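Guides > Simulation > Domain randomisation

Randomising wood textures for a gripper policy

Last updated: June

I've been meaning to write this up for ages. If you train a grasping policy in simulation and it only ever sees one table, it'll fall over the moment you move it to a different one (ask me how I know!). My fix is to swap the wood and the lighting between episodes, and it's less work than it sounds.

Start with the table and nothing on it. Load your scene in Sukia, open the gripper wide and render from the wrist camera.

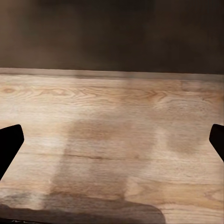
Next, make a folder of wood textures. I use 40, pale through to nearly black, and I keep 6 back for testing. Don't let those 6 sneak into training, or your results will look lovely and mean nothing. Then set the texture to change at every reset, and nudge the light direction while you're at it, so the arm's shadow doesn't always land in the same spot.

Do the same for the bigger wooden pieces. I forgot this on my first go and the policy got very attached to one shade of brown.

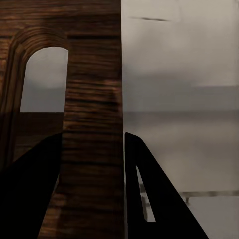
Run 50 episodes per held-out texture and write down the success rate for each one separately – an average hides the bad ones. Mine had one stripy texture dragging well behind the rest, and stretching the grain scale by up to 20 per cent during training mostly sorted it.

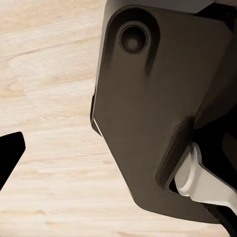 Do I need to randomise the gripper's colour too?

I leave it alone, as the real one stays the same colour. Vary the lighting on it instead.

Related guides
Setting up a wrist camera in Sukia
Exporting episodes to Temba
Shadow settings that won't slow you down
Reading a Welten results table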